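Present: Sándor Illés (chair), members for Povitz and Endon.
Apologies: Herrera.
Minutes of the review meeting, 4th August

1. Minutes of the last meeting agreed.

2. Arkier simulation kit. Trial licence has 18 days left. Full price is 2,000 a year for 2 seats. Povitz asked if support is included. Endon to check.

3. Oven door task.

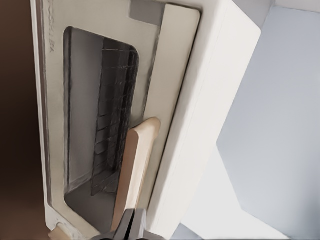
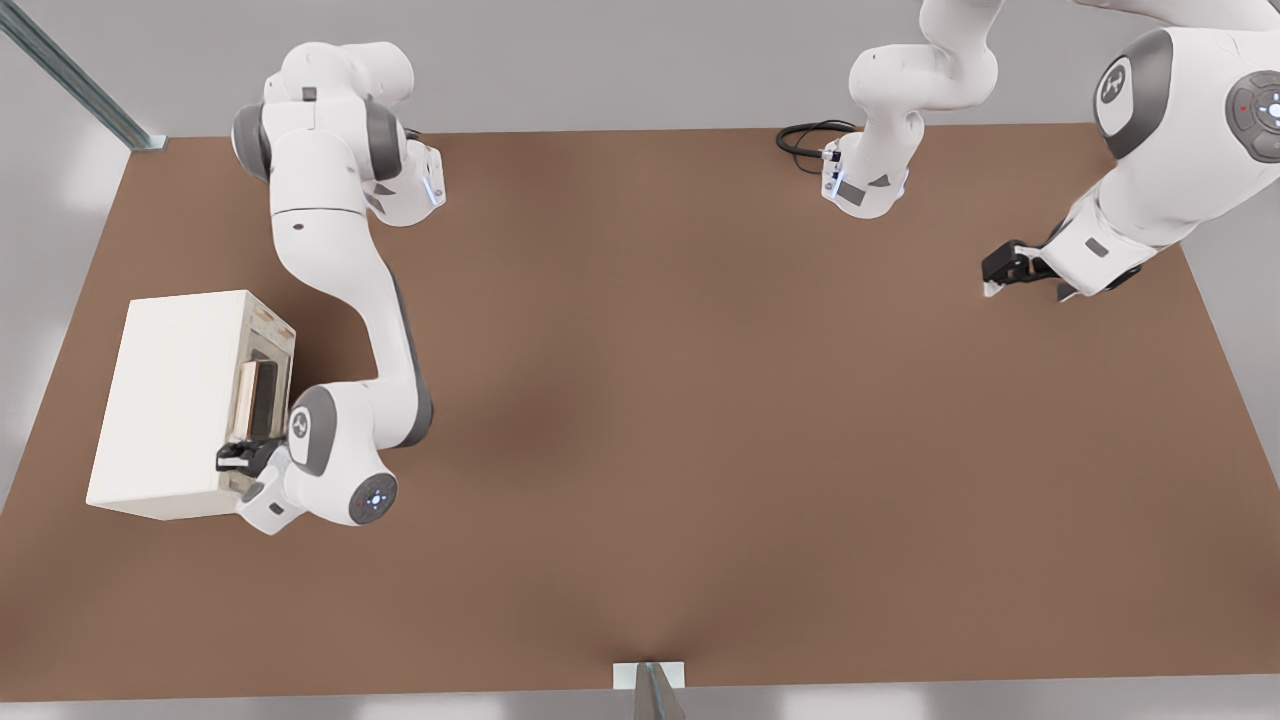
4. Renewal. Sándor wants a decision before October. Endon has run 42 of the door trials and finds set-up slow but the manual clear. Povitz asked for a task using both arms, as the right gripper is open and empty while the left one is at the box. Agreed to put this to Arkier before paying. Povitz to write to them.

5. Next meeting to be fixed by email.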